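Equipment planning meeting — minutes, December

I'm typing these up again, so please forgive the shorthand! Catarina Quintela chaired and we started with the gripper quotes. Pronetti wants a deposit up front, Barer doesn't, and Barer can't ship for 7 weeks.

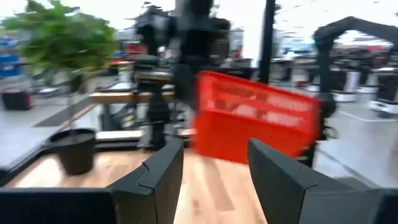
Gripper fingers took up most of our time. Catarina would like 2 spare pairs per arm in the budget, and I argued for one pair plus a wider set from Pfister. We do a lot of crates and pots — a red crate and a black pot on the same wooden tabletop, for instance — and I'd love to quit swapping hardware between jobs. Agreed to get both options priced.

Baskets next (quick one). Skedmont has them at a decent price if we take 30, so we're taking 30. Mixed colors are fine with everybody.

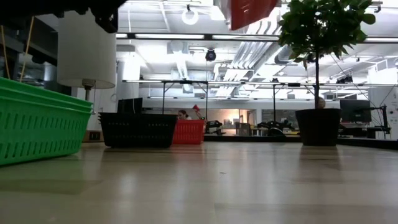 Green, black and red baskets on the table, potted tree at right.

Cable covers came in at $139 and were approved. Lighting held over to next meeting.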